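What's Inside a Computer? Let's Open One Up!

Posted 10/08/2025 by Gilles Lemaire

Hi again, curious people! Last time we talked about what makes bread rise, and a reader called Hailu wrote in to ask me something completely different. "When you take the side off a computer, what IS all that stuff?" Great question, Hailu. I love this one, so get comfy.

First, a grown-up note. Computers plug into the wall, and some of the parts inside can give you a nasty shock even after they've been unplugged. So please don't open one by yourself! Ask an adult who knows about computers, and look together.

A desktop computer usually stands up tall, and that's why people call it a tower. When you want to work on one, it's much easier to lay it down on its side and take the side panel off. Then you can look straight down into it, like looking into a dollhouse with the roof gone.
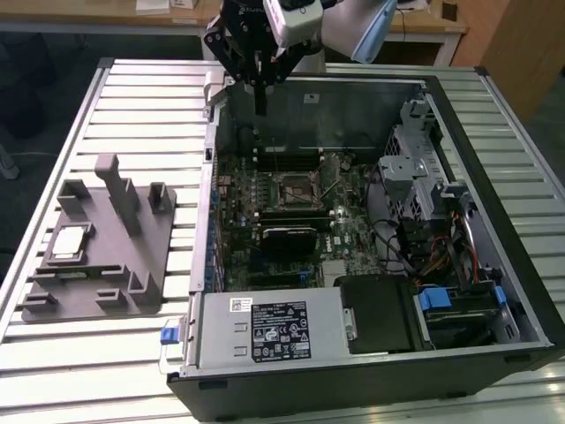

A computer tower lying on its side with the panel off.

The big green board in the middle is the motherboard. Think of it as a town. Every part of the computer either lives there or has a road going to it. The roads are super thin lines of metal that carry electricity from place to place. (I once tried to follow one line with my finger and got lost in about 4 seconds.)

The silver box is the power supply. Electricity from the wall is too strong for the tiny parts, so the power supply changes it into a gentler kind and sends it out through those black, red and yellow wires. The colors help people tell which wire does which job.

The black card is a graphics card. It works out the pictures for your screen, and when you're playing a game it has to make lots of new ones every second. Phew! It gets warm doing that, so it has a piece called a heatsink to carry the heat away.

And the gray metal part with all the holes in its walls? That's a drive cage. Drives are where a computer keeps things it needs to remember for a long time, like your photos or the story you wrote about a dragon. The holes let air through – computers like a nice breeze.

Now for my favorite part, the processor! Some people say CPU, and that's short for central processing unit. It's the part that follows the instructions, one tiny step after another, unbelievably fast. Add these numbers. Compare those two letters. Next! Next! Next!

A processor sits in its own special seat, called a socket. Lots of tiny metal contacts have to line up exactly, so it can only go in one way around. You never, ever push hard. A metal bracket holds it in place.

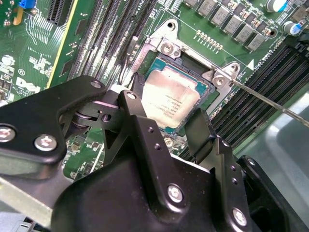
An Intel Xeon processor in its socket, with the tip of a screwdriver at the bracket.

See the silvery top? It's a metal lid called a heat spreader. The thinking part is underneath, and the lid spreads out the heat so that a cooler can take it away.

Those long black slots on the right are for memory. Memory is like your desk when you're doing homework. You put out what you need right now, and when you're finished you clear it off. A drive is more like your closet, where stuff stays until you go and get it (or until somebody makes you clean it out).

Words to remember:
Motherboard – the big board that connects everything
Power supply – turns wall electricity into the kind the parts can use
Processor – follows the instructions
Memory – holds what the computer is using right now
Drive – keeps things for later

Something to try at home: draw your own computer town! Give each part a building and draw roads between them. My niece Zakina made her power supply a bakery, with little vans taking rolls to everyone else.

Next time: why do magnets stick to the fridge and not to the window?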